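4.2 Text recovery from mixed page sources

The second part of the study looked at how well page text survives a trip through a document editor. Fekanel opens a file, lets the user change the words on the page and writes the result back out. We wanted to know how much of the original reading order is kept when the source mixes typed text with scanned pages. The test set held 49 files, all taken from the Stivdale archive of office papers, and each was opened, edited in one place and saved again.

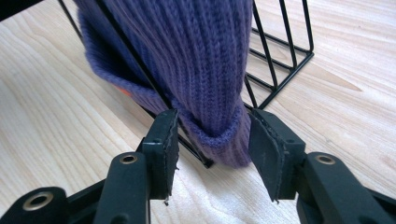 Figure 3. Knit beanie at a wire rack.

Madalena Guerreiro
Section author

Each file was saved under two settings. The first kept the fonts as found. The second replaced any missing font with the nearest one on the machine. After saving, the text was pulled out with a plain command-line extractor and compared, line by line, with a copy typed by hand. A line counted as kept if it held the same words in the same order. Differences in spacing were ignored, as were soft hyphens at line ends.

With the fonts kept, 19 files came back with every line in place. The rest lost at least one line, most often in a table or beside a picture. Two-column pages gave the most trouble. When a picture sat across both columns, the extractor tended to read straight over the gap and join the left column to the right. Replacing the fonts did not change the order of the lines, but it did break ligatures, so that words such as "office" and "file" came out with letters missing.

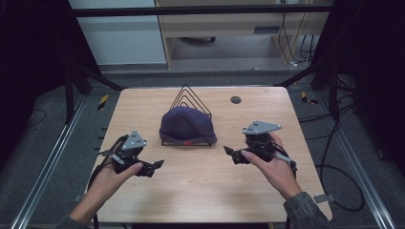

Document Formats Group, Bultstead

Scanned pages were handled on their own. Character recognition was run once per page at the default setting, and the hidden text layer was then compared in the same way. Straight, clean scans gave few errors. Pages that had been scanned at a slant were worse, and running the straightening tool first helped only where the page had a clear margin. Stamps and handwritten notes were left out of the comparison.

We also checked what happened to form fields. Fekanel kept the field names in all 49 files, but the tab order was reset in 3 of them. In each of these the form had been built in an older version of the format and held fields on more than one layer. Saving to the newer version before editing avoided the reset.
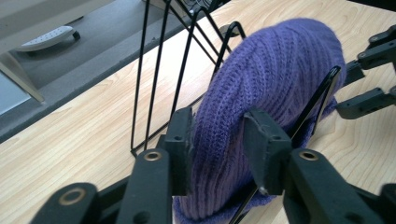

Salazar, commenting on a draft of this section, argued that line order is too strict a measure for tables, where a reader may go down or across and lose nothing. He would score each cell on its own and report tables apart from running text. We have kept the line measure here so that the results can be set beside those in section 4.1, and the cell scores for the same files are listed in the appendix.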